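Bench notebook, two-arm cell
April, open day at the Cusenano building

In at 7.30 to get the cell up before the doors opened at ten. Power on, both pendants on the desk, no faults on either controller. Homed both arms one at a time, then checked the belt in each direction at low speed. Left it at 50 per cent for the day. Faster looks better to visitors but the pick timing was only ever tuned at that setting and I didn't want to be retuning in front of people.

The task was the same one we showed the Thoroddsen people in their office: objects go on the belt, the arm with the gripper picks them off and puts them in the blue bin. The plates are for the second task, sorting by colour, which I kept as a backup in case the belt gave trouble.

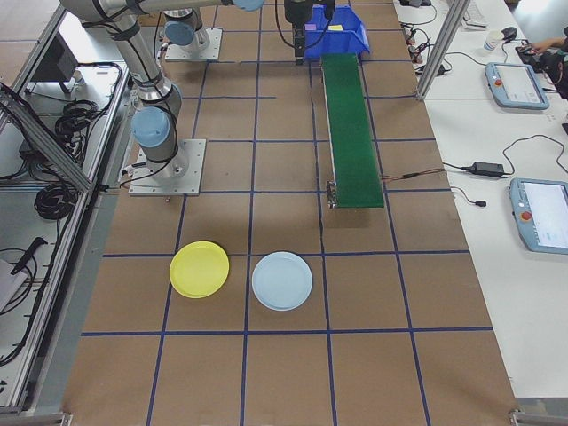 Speed override on the arms is capped at 100 mm/s while anyone is inside the rail. Above that we step back to the desk. I wrote this on the whiteboard as well, as two of us were swapping in and out all day and it's easy to forget who changed what.

Cycle counter read 2,614 at start of day. Note for whoever does the next maintenance log: the counter goes up on every close of the gripper, including missed picks, so don't use it as a pick total.

First group came through at ten, mostly high school students and a few parents. Questions were mainly about what happens if the object isn't where the arm expects it. Moved the foam cube by hand a few times to demonstrate. It copes with a shift along the belt. It does not cope well with the cube turned close to 45 degrees, and I said so.

Second group was the visitors from Tetier. They wanted to know about changeover, how long to go from one object to another. I told them an afternoon if the shape is similar and longer if it isn't. They asked for the gripper opening at full stroke and I didn't have the number handy. To be sent.

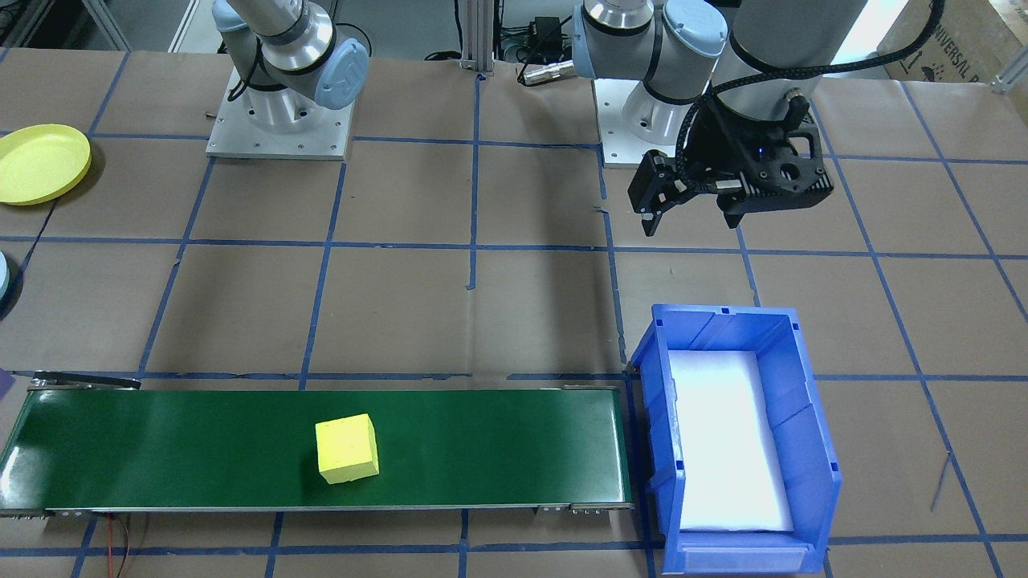 Bin position matters more than I had allowed for. It gets nudged when people reach in to take objects out, and after a few rounds the drop point has drifted toward the wall. Re-seated it against the tape before each group. A pair of corner stops screwed to the table would fix this and I have asked for some to be cut.

Stopped at 12.15 for lunch, arms parked, pendants locked. One protective stop in the morning, cleared from the pendant, joint limit warning in the log. Cause was my waypoint above the bin, too close to the limit at the wrist. Raised it and had no repeat.

Afternoon was quieter. Ran the Fludura script, the one with the slower approach and a pause above the object. Visitors seem to follow it better than the normal one - they can see where the arm is headed before it gets there. Will keep it as the default for demos.
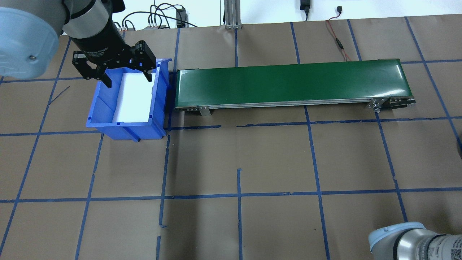 Counter at close was 2,758. Shut down at 4.40, belt off first, then arms, then the desk.

To do:
Send gripper stroke figure to Tetier.
Replace torn grid tape and check the squares against the drawing afterwards.
Tidy the cable run behind the table. It's all in the way when you need to get at the base bolts.
Save the new bin waypoint to the main program. At the moment it's only in the demo copy.
Corner stops for the bin, chase the workshop.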